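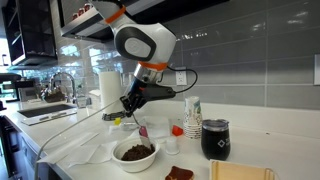 Spatula, bowl and toast on a white countertop.

About Celerby

Celerby writes trading software for people who run their own currency accounts. Wycliffe Ogola and Ottó Tóth started the company after several years of building order scripts for a small brokerage desk in Trovham.

We sell 2 products. Orkidmont copies orders from one account to any number of others and adjusts the lot size to each balance. Rugemalira keeps a trade journal -- entries, exits, swaps and commissions -- and exports it as a spreadsheet. Both run on a desktop or a rented server.

Almost 600 customers hold a current license. A license covers one live account and one demo account, and updates are included.

We do not manage money, sell signals or give advice on what to trade. Support is by email, 9 a.m. to 5 p.m., and the office closes for two weeks in July.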